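Wrist drifts when I switch from hand guiding to remote control

Suleiman Usman
I am teaching an arm to pick up a hard drive caddy by its carrier and lift it clear of the plate. I record 105 demonstrations per batch, part by hand guiding and part with a Zomine handset. The hand-guided ones replay well. The remote ones end with the wrist turned a little too far, and the fingers close late.
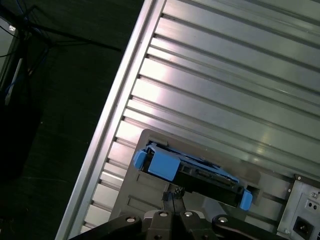 Can I mix hand-guided and remote demonstrations in one training set?

Mixing is fine if both are logged at the same rate and in the same base frame. Tag each run with its method so you can drop one group later.

Rhona Gourlay
Check the handset delay first. If commands are stamped on sending and joint positions on arrival, the two logs are offset -- ours were out by some 718 ms until we moved both to the controller clock. Then re-zero the wrist before each batch.

Clem Dunstan
Had the same on a Sarnari arm. Turned the speed down, went away. Didn't look into why.

Suleiman Usman
Stamps were the cause of the late closing. Wrist still turns 2 degrees too far.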